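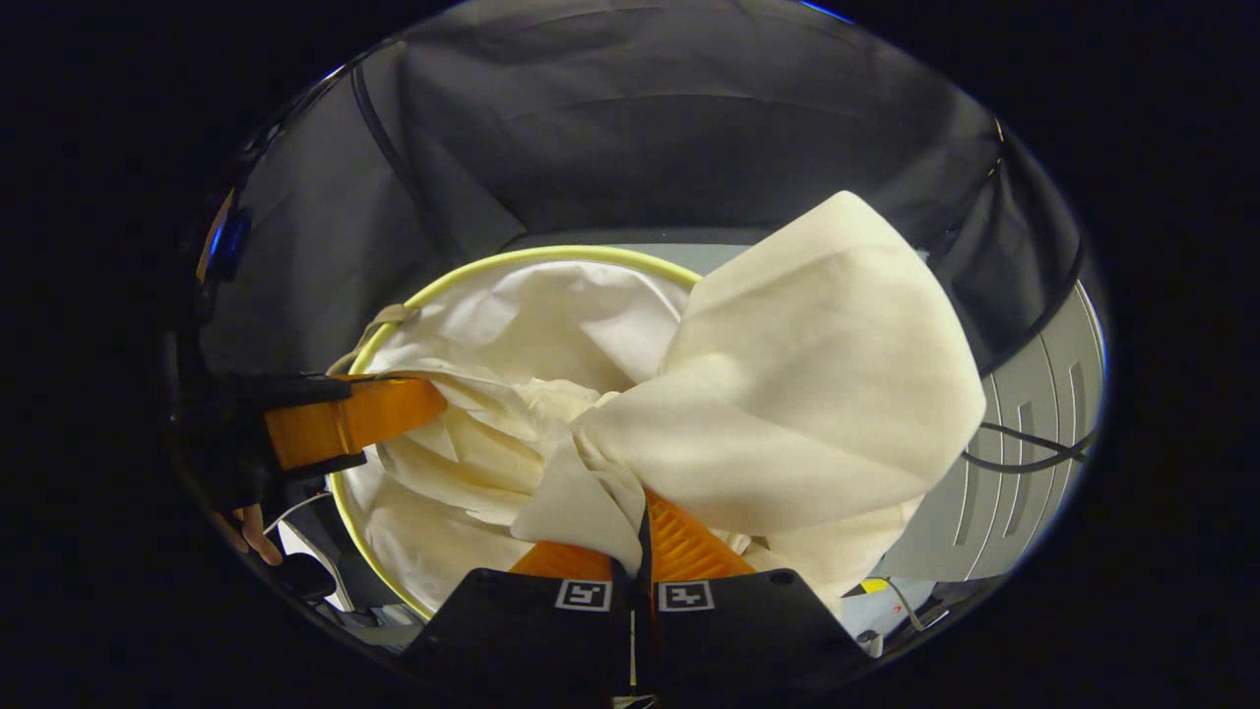

**手持夹爪示教**是机器人示教方法的一类，指操作者直接握持带有夹指的手持装置完成作业，由装置上的相机记录过程，再将记录转换为机械臂末端的运动轨迹与夹指开合量，用于训练操作策略。该方法与拖动示教、遥操作并列，通常归入“演示学习”的数据采集环节。与后两者相比，手持夹爪示教在采集阶段不要求机械臂在场。

## 术语

中文文献中“示教”一词原指工业机器人的在线编程，即由操作者通过示教器或手动牵引确定若干路径点，控制器按顺序复现。演示学习兴起后，词义扩展到连续轨迹的记录，记录对象也由关节角扩大到图像、末端位姿和夹指宽度。本条目使用扩展后的词义。

“手持夹爪”在不同资料中又称“手持采集器”“手持末端”。双手各持一件时称双手示教，两件装置的数据须在同一时间轴上对齐。

## 方法分类

### 拖动示教

操作者握住机械臂的末端或连杆，在重力补偿模式下牵引其运动。所得轨迹天然满足该机械臂的关节限位，不需要运动学转换。缺点是操作者的手臂容易进入相机视野，且双臂牵引时一人难以同时控制两侧的夹指。

### 遥操作

操作者通过主端设备控制从端机械臂。主端可以是与从端同构的小型机械臂，也可以是手柄或空间鼠标。遥操作保留了从端的全部传感器读数，但存在通信延迟，多数系统缺少力反馈。处理布料一类的柔性物体时，操作者只能依靠视觉判断夹持是否成立。

### 手持夹爪示教

操作者的手与物体之间只隔一副夹指，接触状态可由手部直接感知。作业速度接近徒手操作。由于没有机械臂参与，轨迹是否可由目标机械臂执行，须在事后检查。

## 装置构成

典型的手持夹爪由握把、夹指驱动机构、相机和标记四部分组成。

- **夹指**：多采用软质材料，表面带棱纹或沟槽，以增大与织物的摩擦。夹指在受力时发生弯曲，接触面积随之增加。
- **相机**：固定在装置上，常用鱼眼镜头。成像区域为圆形，四周为黑色。
- **标记**：黑白方形基准标记固定在左右两侧的板件上，随夹指开合移动。由两枚标记的相对位置可换算出夹指宽度。
- **位姿来源**：可由视觉惯性里程计求得，也可由外部定位系统提供。

示教用夹爪与执行端夹爪的夹指形状、相机安装位置应保持一致。两者不一致时，训练图像与执行图像之间出现系统性偏差，策略的抓取点会发生偏移。

## 织物作业中的应用

织物没有固定形状，抓取点无法由物体坐标系直接给出，因此常作为检验示教方法的对象。常见作业包括从容器中取出、展开、对折和叠放。

### 从容器中取出

容器内的织物相互重叠，提起一处时往往牵动其余部分。双手示教中，一种做法是由一侧夹爪夹住布边或布面的褶皱向上提起，另一侧夹爪留在容器口附近，必要时压住余下的织物。提起的方向对结果影响较大：垂直提起时牵连较多，斜向提起时布料会搭在容器边沿上，边沿的摩擦有助于分离，但也可能使布料重新滑回。

### 台面整理

织物置于台面后，两侧夹爪分别接近布料的两端。软质夹指贴近台面时容易先与台面接触，操作者一般会略微倾斜装置，使指尖切入布料下方。背景宜采用深色无光泽的幕布，以减少反光，并使浅色织物的轮廓易于分割。幕布上若有字母或其他图形，可为视觉定位提供稳定的特征点；大面积的纯色幕布特征稀少，里程计在转动较快时容易丢失跟踪。
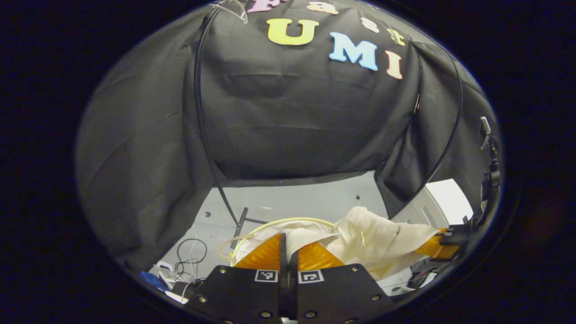

## 采集流程

以Standisside实验站使用的Rallis规程为例，一个采集批次依次包括标定、建图、示教和筛选。

1. **标定**：将夹指完全闭合再完全张开，重复3次，记录标记间距的两个极值。
2. **建图**：手持装置缓慢扫过作业区，建立定位用的地图。作业区内的幕布、支架和台面在同一批次中不得移动。
3. **示教**：每条演示从夹爪位于物体之外开始，到夹爪松开并退出结束。双手示教时，2件装置须同时进入记录状态。
4. **筛选**：剔除位姿丢失、标记被长时间遮挡或时间轴未对齐的记录。

该规程规定，同一操作者连续示教5条后应停顿，并重新打乱织物的初始状态。规程未对打乱的方式作统一要求。

## 数据处理

原始记录先经时间同步，再转换为以末端坐标系表示的相对位姿序列。采用相对位姿可避免依赖机械臂基座的位置，同一批数据可用于安装方式不同的机械臂。

标记被织物遮住时，夹指宽度无法直接测得。短时缺失一般用前后帧插值补齐；缺失较长时，Rullik处理工具将该段标为无效，不参与训练。布料作业中的遮挡多于刚体作业，无效段的比例也相应较高。

Bernard数据集收录了按上述规程采集的1067条织物演示，按作业类型分目录存放，双手记录以左右两路分别保存。

## 局限

- 手持装置无法记录目标机械臂的关节力矩，需要力控的作业须另行加装传感器。
- 人手可达的姿态不一定在机械臂的工作空间内。双臂系统还须检查两臂之间的碰撞。
- 鱼眼图像边缘畸变较大，位于边缘的物体尺寸不宜直接用于测量。
- 操作者的习惯会进入数据。由单人采集的演示往往集中于少数几种抓取方式。
- 软质夹指随使用老化，开合极值发生漂移，需要定期重新标定。

## 参见

- 演示学习
- 遥操作
- 柔性物体操作
- 基准标记
- 视觉惯性里程计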